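Zutley Open Day Laundry Set - read me first

Hi! I put this folder together after our September open day at the Simthorpe workshop, mostly so the people who asked me for "the washing machine data" stop getting it in 16 separate emails. It's small, it's a bit scruffy, and you're welcome to it.

What you get
1424 short episodes from Zutley, our two-armed laundry setup. 370 of them were recorded on the day itself with visitors at the controls, and the rest come from the practice weeks before. Those are in the folder called tollelby (old project name, sorry, I never got round to changing it).

How the day ran
Each visitor got roughly 16 minutes. Esperanza Tillman ran the sign-up sheet and I hovered nearby giving probably too much advice. The favourite job by miles was loading plush toys, and the kids were way better at it than my colleagues!

Colours will look a little grey in the morning episodes - I fixed the white balance over lunch. Two episodes have no gripper readings at all, so skip them if you need the full log.

Sample view
Head camera, both arms in view.

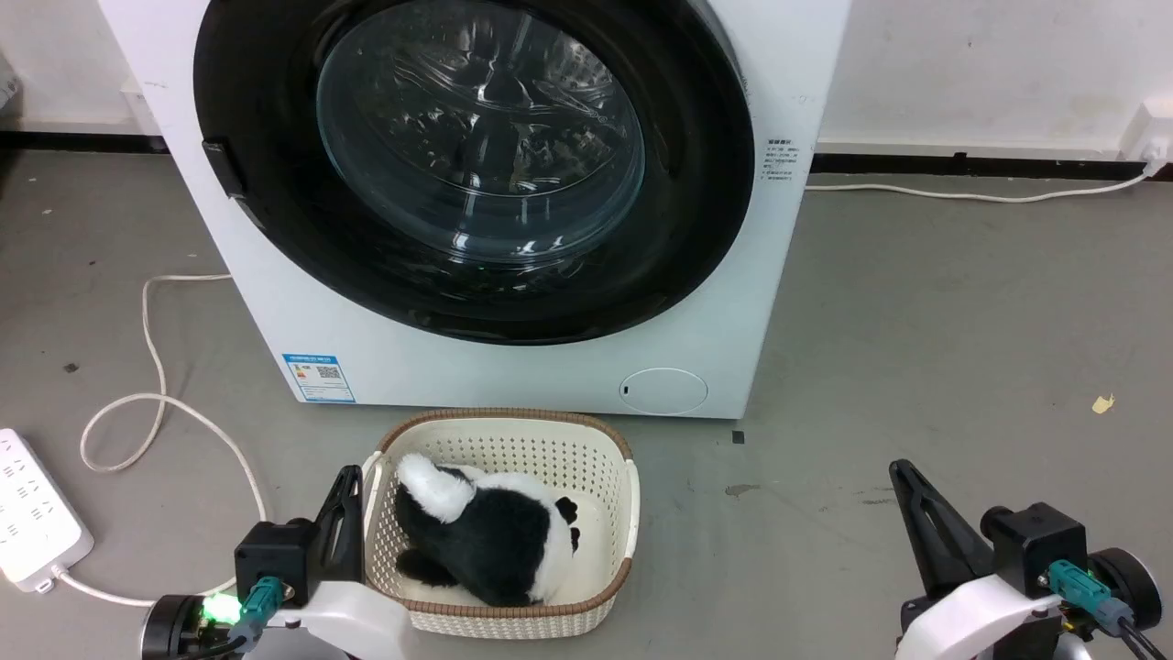
Washer door closed, plush toy in the basket, grippers either side.

Labels
Every episode has one plain sentence typed in by whoever was driving, spelling and all. I haven't cleaned these up. The Pettigrew script in the tools folder will lower-case them and strip the emojis if that bothers you.

Using it
Research and teaching are fine, just credit the Simthorpe workshop. If you find a broken file, send me the episode number and I'll have a look after work.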